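Kinga Kun had the apartment for 32 days while her aunt was in Pevano, and the only rule was about the dishes. Her aunt had written it on the back of a gas bill and left it on the counter. Rinse first. Plates at the front. Nothing stays in the sink overnight.

Kinga read it and put it in a drawer. At home she washed up when she ran out of plates, and she owned four.

The kitchen was the newest room in the place. Her aunt had paid 2,000 for the counter alone and had told everyone in the family the price, more than once. It was white and long and showed every crumb. Kinga wiped it the first evening and again the next morning, and after that she ate most of her meals standing up in the hall.

In the second week Tibor Lengyel knocked. He lived upstairs and had a key to the mailbox. He gave her three letters and looked past her shoulder.

"Is she coming back?" he said.

"In July."

"She said June to me."

Kinga said it was July. He seemed to be thinking it over. Then he asked if she wanted some soup, and she said yes before she had decided whether she did. He went up and came back with a pot and two bowls and followed her inside.

They ate at the small table by the hall door. The soup was cabbage with too much pepper. He told her that her aunt had cooked for him all through the winter his wife was sick, every evening at six, and had never let him carry a plate to the sink. He had lived in the building 25 years and had never once washed a dish down here.

"She had a way of doing it," he said.

"She left me instructions."

"I'm sure she did."

When he had gone, Kinga looked at the bowls on the table. It was after ten. She went to bed and lay there with the window open, listening to the buses to Grosov turn around at the end of the street. Then she got up and turned the light on in the hall and took the gas bill out of the drawer.

There was more on it than she remembered. Under the three rules her aunt had added, in smaller writing, that the bottom rack caught on the left side and had to be lifted a little. Under that was a phone number for Dehua Tang, who had put the machine in, and the words "good man, talks too much." At the very bottom it said, "You don't have to do this my way if you're tired."

Kinga stood there in her socks and read that line again. Her aunt had never said anything like it out loud. She carried the bowls to the sink and opened the dishwasher.
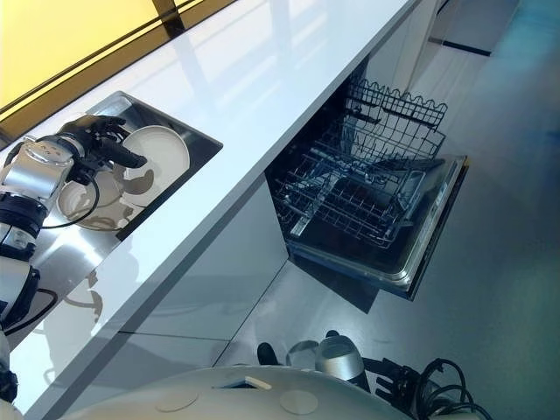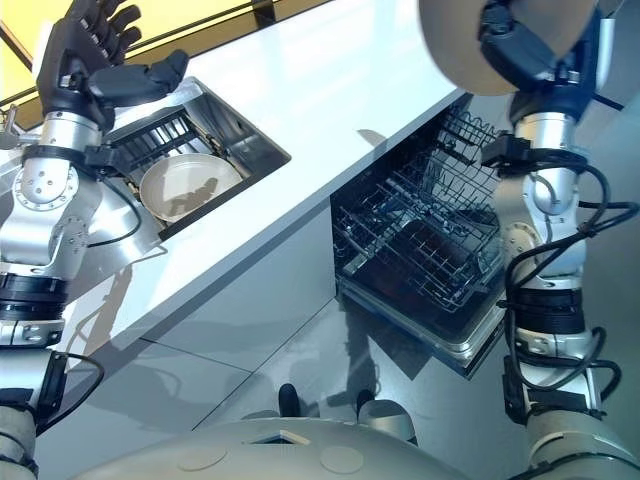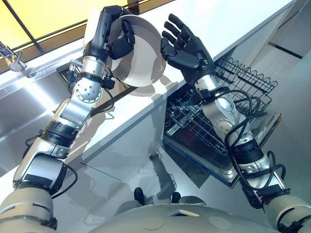

She did the rest of the week's things the next day, the forks and the glasses and a saucepan she had been keeping in the bedroom with a spoon in it. The bottom rack caught on the left. She lifted it a little and it went in.

Her aunt called that night from Pevano. The line was bad. She wanted to know whether the mail had come and whether the heat was on too high — it was — and whether Tibor had been by.

"He brought soup," Kinga said.

"Cabbage?"

"Yes."

"With the pepper."

"Yes."

There was a gap on the line, and someone was talking in the room behind her aunt, a man or a radio.

"I told him June," her aunt said. "I might still make it June. Don't say anything to him."

Kinga said she wouldn't. She asked about the weather there, and her aunt told her for a long time, and Kinga sat on the kitchen floor with her back against the cabinets until it was finished. Then she went up to return the pot.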